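Lodance Home Recording Group - Monthly Meeting

Minutes of the meeting held 2021-01-01, by video call

Present: both Porberg team leads, the Ackroyd site lead, four home recorders, two people from the Meda training side, the scheduler, and the note taker.

1. Minutes of the last meeting

Accepted with one change. The line about wrist rests should have said "on request," as several people had been told they were already in the mail.

2. Where we are

The Porberg lead opened with the numbers. We now have 2,164 accepted recordings of clothes handling, against a goal of 3,000 by the end of February. Of the batch sent in before the break, 106 came back for a redo, mostly for fingers closing too early or a garment leaving the view. The Ackroyd lead thinks the goal is well within reach and said so more than once!

The Meda people played back the folding arm at Ackroyd working on a pair of pants from start to finish. It is slow, and it still gives up on anything with a hood, but it picked up a waistband by itself and everybody on the call cheered. One of the recorders said she recognized her own way of shaking out a leg before laying it down. The Meda side confirmed that the arm picks up habits like that from the recordings, good and bad.

3. What changes at the Ackroyd laundry

This took up most of the meeting. The arm will go on the flat folding line first. The site lead went through what it means for the people on that line:

- Two folding stations become one folding station and one checking station. Nobody is being moved off the site.
- The checking job is a new one and needs a proper description. The folders asked for it in writing before the arm is switched on for regular shifts, and the site lead agreed.
- Folders who want to can sign up for recording hours, paid at the same rate as line hours. Several already have.
- Sorting stays by hand. The folders' view, passed on by the site lead, is that sorting is where you catch the torn seams and the pens in pockets, and they'd like to keep it.

A recorder who used to work the line said the thing she'd be happiest to hand over is the reaching, as by the end of a shift it's the shoulders that go. Others agreed. There was also a good question about pace: if the arm gets faster, does the checker have to get faster too? The site lead didn't have an answer and will bring one next time. The Meda side added that the speed can be set by the person at the station, and the group wants that kept.

4. Home recording, bedroom setups

The group looked at bedroom work with the two-gripper set and went over what is being asked for. Real beds and real clothes are a big help (the patterned quilts especially - the first training sets were nearly all plain tabletops, and it showed). The Meda side is very pleased with how much variety is coming in.

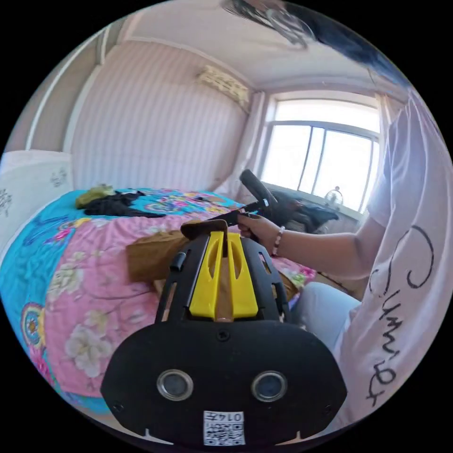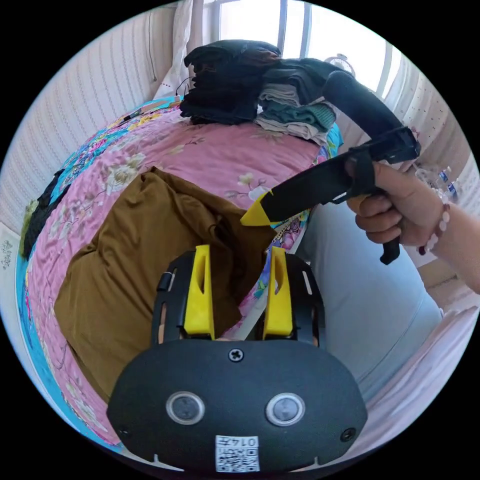
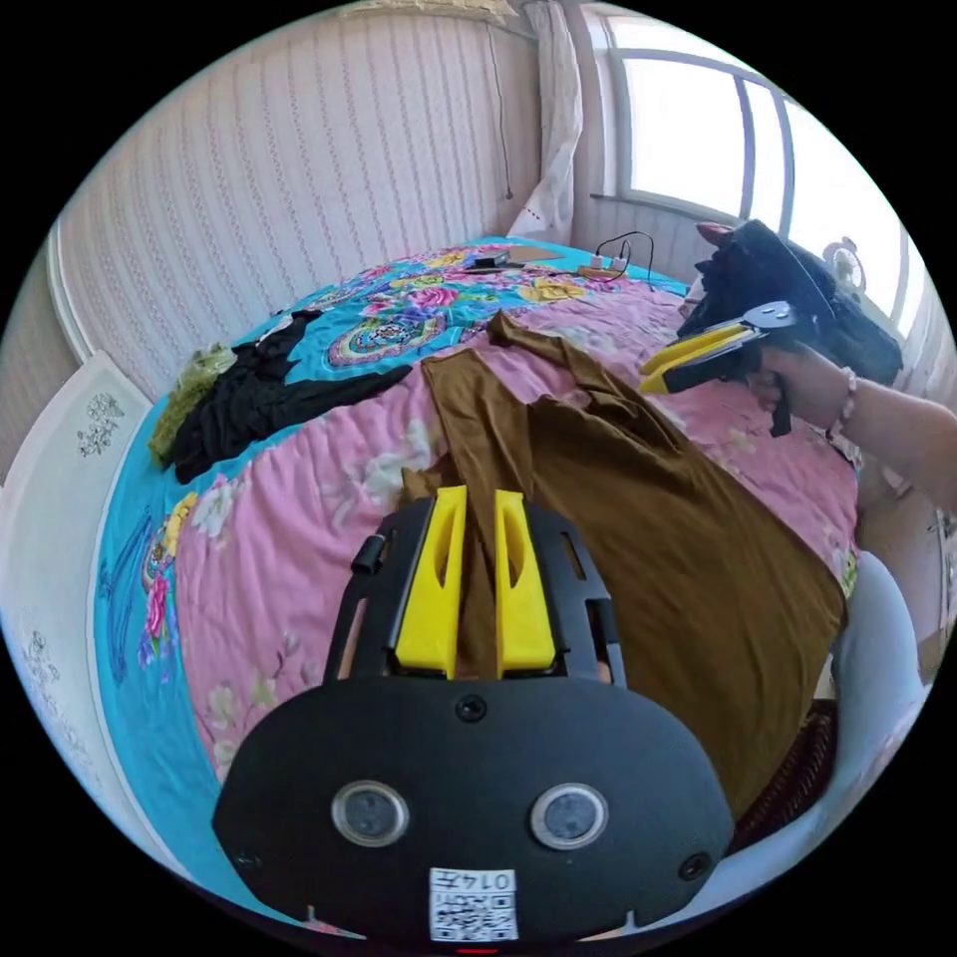
Bedroom work, one home. Brown pants spread across the bed in the last picture; brown cloth in the middle one.

Points from the discussion:

- Long garments can hang over the side of the bed. They don't need to be squared up first.
- Keep the other clothes on the bed if that's how the room is. A clear bed is fine too, but we have plenty of those.
- Pinch, pause, then lift. The pause is what most of the redos were missing.
- Satiny cloth is hard on everybody. Take more time with it and expect to drop it. A drop followed by a second try is still a useful recording, so please send it.
- Knives: the household tasks list does include them, and the rules are the same as at Porberg. Blade away from the holding hand, no rushing, stop if anyone else comes into the room.

One recorder asked if she could wear her usual jewelry. Bracelets are fine as long as they don't catch on the handle.

5. Hours and comfort

The scheduler would like sessions kept to 40 minutes with a real break after. Two recorders said the grip gets heavy before that, mostly in the thumb, and they've been stopping sooner. That's fine and will not affect pay. The lighter handle is being tried at Porberg now, and the early word is very good - both leads want to keep theirs.

There was a short exchange on working from home in general. People like it a lot, above all the ones with a long drive to Ackroyd. What they miss is seeing how others do it, so the scheduler will set up an open call where recorders can swap tricks. Towels were suggested as the first subject and nobody objected.

6. Supplies

Meda will cover up to $600 for replacement finger tips and handles this quarter. Put requests in through the shared sheet, with the number from the gripper's label.

7. Actions

Ackroyd lead: written description of the checking job; answer on pace.
Meda: short clip showing the pinch and pause; notes on hoods.
Scheduler: open call for recorders; new break times in the calendar.
Porberg leads: report on the lighter handle.
All recorders: check the redo list and mark the ones you can take.

8. Any other business

The folders at Ackroyd want to name the arm. Suggestions go on the sheet by the time clock, clean ones only please.

Next meeting in February, same link.

Recent items
Redo list, updated
How to ask for a wrist rest
Ackroyd folding line: questions and answers
Household tasks list
Minutes archive

We use cookies to remember your settings on this site. Accept | Manage

Lodance Home Recording Group | Contact the scheduler | © 2021 Lodance | Back to top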